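Folding Printed Sweatshirts and Tees Without Cracking the Lettering

By Perrine Texier
8 February 2022 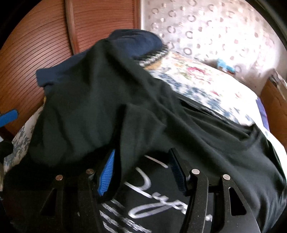
Dark top with script lettering, crumpled on the bed.

Dark clothes with big printed lettering on the front wear out in a particular order. The seams hold, the cloth stays sound, and the print goes first. It cracks along the same lines every time, and those lines are usually the folds. A few changes to how you wash, dry and put away these clothes will keep the letters readable for a good deal longer.

Use the bed

A bed is the best folding surface in most homes. It is wide enough to take a large garment with the sleeves out, and it is close to the drawers. Make the bed first, or at least pull the covers flat. Folding on top of a rumpled comforter gives you a rumpled shirt.

Turn on the overhead light, especially for black and charcoal clothes. Lint, deodorant marks and small stains do not show on dark cloth in a dim room, and it is annoying to find them at the front door the next morning.

Take one thing from the basket at a time. If you tip the whole load out, the pieces at the bottom get pressed into creases while you work through the top.

Shake it out first

Hold the garment by the shoulder seams and give it two or three hard shakes. Then lay it face down and smooth it from the middle toward the sides with the flat of your hand. If the print feels tacky or sticks to itself, stop there. Peel the layers apart slowly and hang the garment for an hour before you try again. Pulling a stuck print apart quickly takes flakes off.

Know what kind of print you have

Rub a fingertip lightly over the letters.

If you can hardly feel them, the ink has soaked into the cloth. These prints fade but seldom crack, and you can fold them any way you like.

If they feel like a thin skin of rubber or plastic, the print is sitting on top of the cloth. Most large lettering is this type. Fold it as little as possible across the letters.

If they have a metallic or silvery finish, treat them as the most delicate. Metallic inks and foils show every crease, and a scuffed spot cannot be polished back.

The fold

Lay the garment face down with the sleeves straight out.

1. Bring one side in toward the center, so the fold line falls outside the lettering if there is room. Lay the sleeve straight down along the back.

2. Do the same with the other side. You should have a long strip, a little wider than the print.

3. For a hood, lay it flat over the back of the neck. Don't stuff it inside.

4. Fold the bottom hem up to just below the print. On most tops this is a third of the way.

5. Fold once more toward the neck. Leave this fold soft. Do not run your hand along it.

6. Turn the whole thing over. The print should be on the outside with at most one gentle bend.

Script that runs on a slant is harder, as there is no straight gap between lines to fold along. Choose the fold that crosses the fewest letters. If a long tail or flourish has to be crossed, put a rolled pair of socks inside the bend to keep it round.

Very large prints can be rolled, with the print facing out and the roll loose. Tight rolling is as hard on a print as a sharp fold.

Drawer or shelf?

Heavy sweatshirts do better on a shelf. Keep the stack to four or five. The bottom one carries all the weight, so put plain clothes at the bottom and printed ones on top.

In a drawer, stand the folded pieces on edge with the lettering up. You can find the one you want without digging. Leave enough slack to slide a hand between them.

Hangers work for T-shirts. A heavy knit top will stretch at the shoulders over a season, so I fold those even when there is closet space.

Washing

Turn the garment inside out before it goes in the hamper. It is one less thing to remember on wash day, and the print is protected while it gets tossed around.

Use cold water and a gentle cycle. Close all zippers in the load, and wash printed tops apart from jeans and towels. Skip bleach and fabric softener. Softener leaves a film that can loosen the edges of some prints.

Black cloth picks up pale fuzz from almost anything, so wash darks with darks. If there is lint anyway, use a roller on the plain areas only. A fresh sticky sheet can lift a print that has already started to crack, so go around the letters or use a damp cloth there.

Drying

Hang it inside out, out of direct sun. A thick top takes a full day indoors in December, sometimes more at the cuffs and waistband. Check both before you fold. A damp cuff shut in a drawer will make everything near it smell.

If you use the dryer, choose low heat and take printed pieces out while they are very slightly damp, then finish them on a rack. Do not leave them sitting in a warm dryer. Warm prints pressed against each other can stick.

Ironing

Iron the inside only, on low, and never put the iron straight on the lettering. For a creased print, lay a piece of plain baking parchment over it and press for a few seconds with a barely warm iron. Let it cool flat before you lift the paper. Test at the end of one letter first. Don't try this on foil at all.

When the print has cracked anyway

There is no good home repair. Fabric paint rarely matches, and on silver it looks gray. I have tried it twice and would not do it again. A cracked top still has years left as something to sleep in or paint the fence in. If the cloth is good, cut out the lettered panel and sew it to a tote bag or cushion cover, leaving a wide margin on all sides.

A note from a reader

Duygu Duman wrote to ask about storing winter tops from spring to fall. Wash them first, even if they look clean, since old sweat and food marks darken in storage. Lay a sheet of acid-free tissue over each print and fold as described above, then put them in a cotton bag or a lidded box that is not packed tight. Keep the box out of the attic. Summer heat up there is enough to make some prints sticky. Under the bed is fine.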